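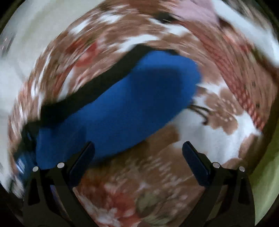
Blue and black item on a printed bedspread, seen above the two fingers

Cloth edges on patterned bedding, result of the Himen set
Forum: Manipulation > Data and training
Started 8/18/22

slowgrasp
I want to share one result, and I would be glad if somebody tries to break it. We have 676 episodes with the hand-held gripper, recorded in 14 bedrooms. This is the set we call Himen. The task is always the same: find an edge of the cloth item that lies on the bed, pinch it, lift it.

We trained the policy in 2 versions. The first gets the full wrist view. The second gets the same view, but everything farther than a hand width from the fingertips is blurred strongly. All other settings are equal. On plain bedding the two versions are almost the same. On bedding with big flowers the second version is clearly better, and the first one often closes the fingers on the border of a petal.

My explanation is that a printed petal and a cloth edge look very similar in a wide lens at short distance. In the picture at the top of this thread, the border between brown and white print is as sharp as the border of the item.

pinchpoint
Thank you for posting. I am not convinced by the explanation, though. If you blur the far region you also remove the wall, the floor and the lamp, so the policy can not memorize the room. Maybe you measure this and the flowers have nothing to do with it. Did you hold out rooms or only episodes?

slowgrasp
Rooms. We held out 4 of them, and two have floral bedding. I agree that the room effect can be mixed in. But then I would expect the blur to help on plain bedding too, and there I see nothing.

oddcorner
How do you know what is a hand width? The lens is fisheye and there is no depth. When the gripper tilts, your blurred region will move over the bed in a wrong way.

slowgrasp
It is a fixed mask in image coordinates, so "hand width" is only true when the gripper is at the usual height. I should have written it more carefully. When the gripper is high, the mask hides too much.

The cases I worry about more are the dark ones. With black cloth the inside has almost no texture, so the policy has only the outline to work with, and the outline is next to the print everywhere.
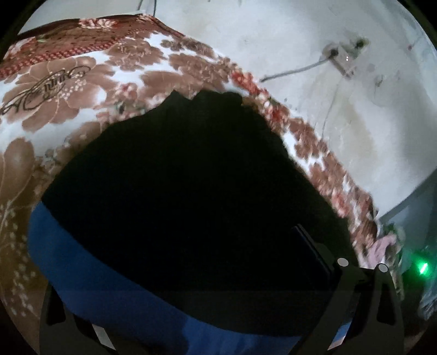 For this kind of item I looked at the predicted closing point one episode after another. The full view version likes the strongest contrast, also when it is a brown flower on white. The blurred version stays closer to the item, but it waits longer before closing. I do not know yet if the waiting is good or bad.

pinchpoint
Waiting longer costs you nothing in your score, because you only count the lift. I would report the time also. A policy which hesitates on every dark cloth is not something I would call better.

slowgrasp
Fair. I will add the time.

lintfree_88
We saw something similar in Riltcombe with the Butska code, only with towels on a striped sheet. Our fix was different. We did not blur anything, we put random printed patterns on the sheet during training. It helped, but the patterns had to be warped like the lens does it. With flat patterns the policy learned to separate flat from warped, and we lost about a month on this in January.

oddcorner
Random patterns is the cleaner experiment in my opinion. With blur you change the input at test time too. With patterns the test input stays natural.

slowgrasp
Yes, but for patterns you need a mask of the cloth in every frame, and for black cloth with a blue part our masks are bad. The segmenter often takes only one color. lintfree_88, did you draw the masks by hand?

lintfree_88
By hand for the first frame and then tracked. It is slow work. I can ask if we may share the warping script, it is not long.

pinchpoint
One more request — please run a third version where the blur covers a random region of the same size. If that one also wins on the floral bedding, your explanation is gone.

slowgrasp
This is a good control and I am a little ashamed that we did not do it. The Semwal machine is free from tomorrow, so I will start with this one and look at the patterns after. And yes please for the script.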